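Petano arm — pre-power checklist, shared shop bench 2
Filled in Monday, before the evening session. Do it in order, initial at the bottom, leave the sheet on the clipboard.

MOUNTING
Base bolts torqued — OK. Back left one needed a quarter turn again. Threadlocker next time, keep forgetting to buy it.
Bench does not rock — OK.
Clamp on power supply — OK, but it's the cheap clamp. Somebody took the good one.
Floor clear behind bench — NO at first, extension cord. Moved.

WIRING
E-stop cuts motor power, not just the controller — OK, tested 3 times.
E-stop reachable from both stools — OK from the left, a stretch from the right. Needs a longer lead.
Strain relief at base — OK.
Strain relief at gripper — FAIL. Zip tie missing. Replaced, retest below.
Fuse rating matches label — OK.
Drultik driver board, fan spins — OK, noisy. Bearing going?
No bare copper anywhere — OK.

JOINTS
Power off, move each by hand, feel for grit — OK except elbow, slight notch near full extension. Same as last month. Not worse I think.
Collar screws snug — OK.
Printed parts, look for cracks at the layer lines — OK. Used a flashlight, you won't see it otherwise.
Soft limits loaded — had to reload, config was the old Kordestani one. CHECK THIS EVERY TIME. Old file lets the shoulder go way past where the table is.

SIMULATION PASS
Has to be done before any new motion file goes on the real arm. No exceptions for "small" edits.
Model opens without errors — OK, one texture warning, ignored.
Tray walls on as solid objects — OK now. Were set to visual only, so the arm would of gone right through and reported no collision.
Soft object and blade shape both loaded — OK.
Arm self-collision on — OK.

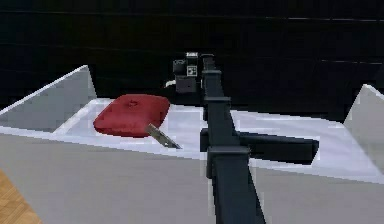 Run at slow speed first, then 62 percent. Don't go to full in sim and call it done, the real gearboxes don't keep up and the timing is off.
Log saved with the motion file — OK. Name it the same as the motion file please, I spent half an hour matching these up.
Min height over tray floor set in the planner — OK.
Return to home from any pose — PARTIAL. Fine from most, from low and left it takes a weird long way around. Not unsafe, just slow. Open item.

FIRST POWER ON REAL ARM
Safety glasses — OK.
Hands out of tray — OK.
No real blades in the tray until the path has run clean with a dummy — OK, cardboard cutout used.
Two people in the room — OK.
Home cycle — OK, 2nd try. First one timed out, Rekaser script wasnt waiting for the encoder.
Gripper strain relief retest, full wrist travel both ways — OK.
Motor temps by hand after home cycle — OK, nothing hot.

OPEN ITEMS
Longer e-stop lead
Elbow notch, open it up before it gets worse
Home path from low left
Delete the Kordestani config off the shop laptop — or at least rename it
Zip ties, the small ones

Cleared for slow runs only. No full speed till the elbow is looked at.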